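Room notes, part 4: lighting, air and where the tables go
2024-03-03
Filed under: workspace, Ambrose unit

Part 3 covered the lease and the electrical panel. This part is the ceiling, the floor and the furniture, in that order, which is also the order in which I'd do it again. Furniture is easy to move. Ceiling fixtures need a ladder and a second person.

The unit has an open ceiling. Beams, ducts and thin pipes are all exposed and the walls and ceiling are white. I considered a dropped grid and priced one, then left things as they were. A grid would have cost us height and put a panel between me and every junction I might want to reach later. The penalty is acoustic. A clap at the center of the room rings long enough to be annoying on calls, and I have not fixed this.

Lighting is fluorescent tube. Sushil Solanki argued for replacing everything with LED panels from Durnex and he is probably right over a long enough period, but the existing fixtures work and the white surfaces do a lot of the distribution.
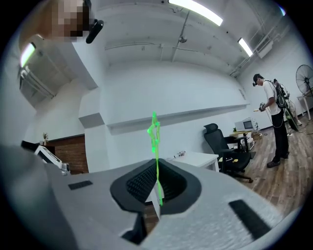 Cooling is a wall-mounted unit set high, just under the ceiling. In July I kept a log of the thermostat setting against what a cheap thermometer read at table height, and the two never agreed. The thermometer now lives on the desk and the thermostat gets adjusted to suit it. Filters are rinsed when the airflow drops. I tried a fixed schedule for this and did not keep to it.

The ledge along the back wall is a nuisance for furniture. Anything taller than the ledge cannot sit flush, so you either accept a gap or choose low pieces. I accept the gap and run cables in it.

Floor: wood-look planks, mixed brown, gray and tan. The variation hides dust well, which means I sweep later than I should. Chair casters are fine on it. Table feet without pads are less fine, and we put felt under all of them after the first week. Felt from Vovo, the 100 pack. The adhesive lets go if you drag a table, so lift.

Tables are white rectangles. My rule was 80 cm clear between any two pieces of furniture, measured with the chairs pushed in. Shahram Naseri pointed out that chairs are never pushed in. We re-measured with them out and moved one table toward the wall. The walkway is better. The reach to the outlet is worse.

That leads to power, the weak part of this layout. The outlets are on the walls and the work is in the middle. A cord that drops off a table and crosses the floor will be stepped on. I have a 3000 mm length of rubber cord cover on order (Holo, part 824, gray) and will report on it in part 5. If it curls at the ends it goes back.

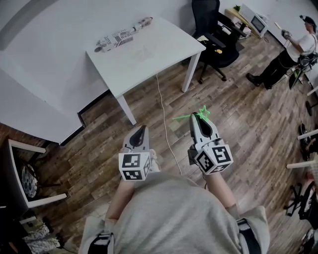 Seating is mixed. The mesh-back office chairs with armrests are for anyone staying longer than an hour. The stool is for everyone else. Armrest height matters more than I expected: if the arms hit the table edge, the chair stops short and people lean forward to compensate. Check this before buying more than one.

The light wooden desk against the wall is the only piece that isn't white or black. It came from my old apartment and holds the appliance and the overflow from the tables. I would like it to hold less.

Open items: felt pads on the desk, something soft on at least one wall, and a proper home for bottles and packages, which currently end up on whichever table is nearest the door. A shelf at 80 cm would take most of it. Drawings for that are half done.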